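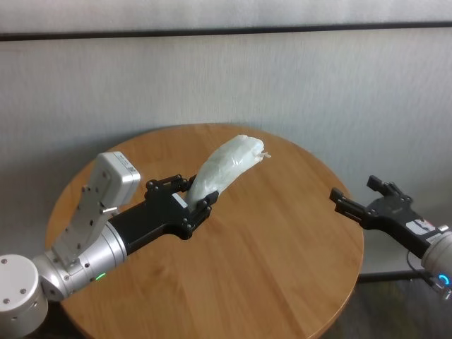 A morning at the Callulell open day

Posted 12/17/20

I have been meaning to get out to the Callulell furniture works for years. It's a fair drive to Bratus if you're coming from our side of the hills, and every time the open day came up I had a cold, or the car was in, or it simply slipped my mind until the week after. This year I wrote it on the calendar in big letters back in February, and I'm so glad I did, because I had the loveliest morning and came home with sawdust in my cuffs and far too many brochures.

You park on the gravel behind the works and go in by the side door, where there's a table with name stickers and a jar of mints. We were sent around in groups of nine, with a good long wait in between. I didn't mind the waiting at all. There was a wall of old catalogues to look through, and I found the very kitchen chairs my parents had, the ones with the curved rail that always caught you in the same spot on your back!

The first stop was the timber store, and oh, the smell. If they could bottle it I'd have it on the windowsill. Boards are stacked right up to the roof with thin strips between the layers, and our guide explained how long some of them sit there before anyone is allowed to cut them. I would never have the patience. Then on to the machine hall, which was switched off for visitors (a little disappointing for the two children in our group, who had been promised noise), and after that the sanding benches, where you could run your hand over the same piece of wood at seven different stages, starting with something like a cheese grater and ending with something like a pebble.

Upstairs to the quiet rooms

The part I'd really come for was upstairs. Callulell's round table is called the Claltirero — I had to have it spelled for me twice — and they keep a few rooms up there, plainly done, where you can look at tables without a sales floor going on around you. The one I kept drifting back to had pale grey fabric on the wall panel and a thin dark rail running across it, and in front of that a round table in a warm honey colour. I do think a plain wall is the kindest thing you can do for a piece of wood. At home ours sits against a bookcase and a very busy pair of curtains, and I don't suppose I've properly looked at it since the day it was delivered.

What I noticed most was how much the grain changed as I walked around. From one side it was hardly there, a soft sort of ripple, and from another it ran in clear bands, lighter and darker, with the rim a touch more orange than the top. It was daylight doing it, of course.

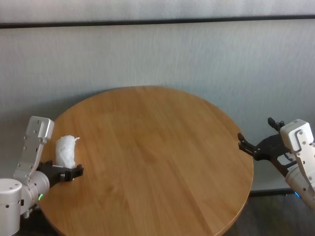
I asked about looking after a top like that, as our own has suffered a good deal from hot mugs and one unfortunate candle. The advice was much simpler than I expected. A barely damp cloth, then a dry one, always along the grain, and leave the sprays in the cupboard. Turn the table a little every few months if it stands near a window so it ages evenly. With a round one you can do that without anybody noticing, and I thought that was rather a good argument for round tables all by itself. They also told us not to leave a plastic bag sitting on a freshly oiled top, as it can mark, so I looked twice at the white crumpled bundle over towards the left of the honey-coloured one. I couldn't tell you whether it was a bag or a bit of cloth, all folds and creases with a little tuft poking out at the top.

We talked sizes for a while too. The brochure gives the Claltirero top as 1264 mm across, a funny number until you hear that it began life as an inches measurement and was nudged along over the years. I paced it out in our dining room when I got home and it would fit, provided we gave up on the sideboard. 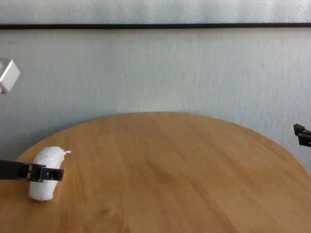
Lunch, and what I'd do next time

Everything ends up in the canteen, where the Mészáros bakery from the main street had put on the food. I had a cheese scroll the size of a saucer and then, I'm afraid, a second one. Somebody at the counter said they'd baked almost 400 for the day, and by the time I left the trays were looking very bare.

If you're thinking of going, wear flat shoes, as the stairs to the upper rooms are steep and open at the back. Take a jumper for the timber store. Ask for the early tour if you can get it, while the light upstairs is still soft, and bring the measurements of your room written down on paper. I had mine in my head and got them wrong by a good hand's width.

The offcuts bin is by the exit, gold coin donation. I took three pieces and I'm using the biggest as a trivet.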